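Ostside Werkstatt – Galerie

Beispiele sammeln für Rudar

Mit Rudar lernt ein kleiner Tischroboter, Bauklötze zu greifen und abzulegen. Die Bewegungen werden nicht programmiert. Ein Mensch führt den Arm, das System zeichnet Gelenkwinkel und Kamerabilder auf, und aus vielen solchen Durchgängen wird später ein Modell trainiert. Die Galerie zeigt den Arbeitsplatz im Büro von Ostside. Sie wird ergänzt, sobald der zweite Tisch eingerichtet ist.

Ein Durchgang dauert höchstens 24 Sekunden. In einer Sitzung kommen 60 Durchgänge zusammen, danach wird gewechselt, weil die Führung mit der Zeit unsauber wird. Durchgänge mit Abbruch bleiben im Datensatz, bekommen aber eine eigene Kennung.
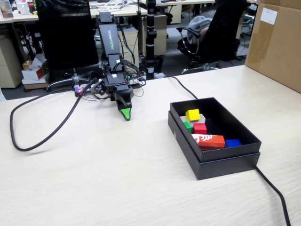

Ostside, 2019-07-17

Der Arm von WOWROBO mit grünem Polster am Greifer, rechts daneben der schwarze Kasten auf seinem Deckel. Alle Klötze liegen im Kasten, der gelbe Würfel auf dem weißen Klotz.

Zur Aufgabe: Der Arm soll jeweils einen Klotz aus dem Kasten nehmen und auf der freien Tischfläche absetzen. Schwierig sind die Klötze nahe an der Wand, dort muss der Greifer steil von oben kommen. Gestapelte Klötze haben wir erst nachträglich in den Plan aufgenommen. Die Anordnung wird nach jeweils vier Durchgängen geändert und im Protokoll vermerkt.

Die Auswertung läuft bei Costello. Von dort kam auch die Bitte, Kasten und Arm zwischen den Sitzungen leicht zu versetzen, damit sich das Modell keine festen Positionen merkt. Der Abstand wird seitdem in sieben Stufen variiert.

Der erste Teil des Datensatzes heißt Jullutora und soll im Dezember an die Projektpartner gehen.

Aufbau und Protokoll: Diarmuid Corrigan
Verwendung der Bilder nur nach Rücksprache mit Ostside.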